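Refrigerator care before the fall allotment

The October pickup is the largest of the year, and the Ollum Street Food Co-op expects to send home more cold food than usual. Members who joined over the summer have been asking how long things keep and what a home refrigerator should be set to. The notes below cover both. They replace the sheet that went into the boxes last year, which had the old pickup hours on the back.

Set the refrigerator compartment at 40 degrees Fahrenheit or a little lower, and the freezer at zero. The numbered dial inside many older models does not show a temperature, so a setting of 5 on one machine may be colder or warmer than the same setting on another. A plain refrigerator thermometer costs a few dollars. Put it in a glass of water on the middle shelf, close the door, and read it the next morning. If it is too warm, move the dial one step and wait another day before checking again.

The door is the warmest part of the refrigerator, and it changes temperature every time it is opened. Keep mustard, jam, pickles and soft drinks there. Milk and eggs belong on a shelf toward the back. Raw meat goes on the lowest shelf, on a plate or in a tray with a rim. Leafy greens do best in a drawer, with a dry towel folded in the bag. Apples should be stored apart from the greens, which turn yellow faster next to them. 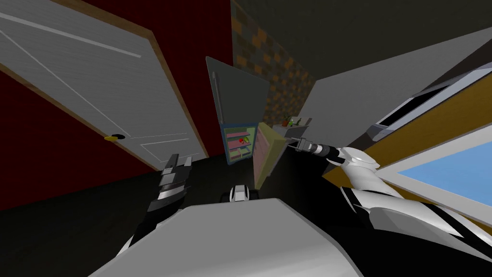
One member on Sachdeva Avenue wrote in to disagree with last year's advice about leaving space between items. Her refrigerator is small and she fills it completely on pickup day, and she says she has never lost anything except one bag of spinach. A full refrigerator does hold its temperature well, so she has a point. The trouble comes when food is pushed up against the vents in the back wall and the cold air has nowhere to go. Leave the vents clear and fill the rest as you like.

Door seals are worth a look before the weather changes. Close the door on a slip of paper and pull. If the paper slides out with no drag, wipe the seal with warm soapy water, dry it, and try again in a few places. A seal that is still loose after cleaning probably needs to be replaced. The hardware counter at Tivik will order one if you bring in the model number, usually found on a label inside the refrigerator compartment.

Cooked food should be in the refrigerator within two hours. Large pots of soup cool faster if they are divided into shallow containers first. Eat leftovers within four days or freeze them, and write the month on the lid - masking tape holds up well in the freezer.

Cold items for October will be handed out from the side door at Zulel Hall, with dry goods at the front as before. Bring a cooler or an insulated bag if your trip home is a long one. Pickup ends at 6:30 p.m. Jars and egg cartons can be returned at either door.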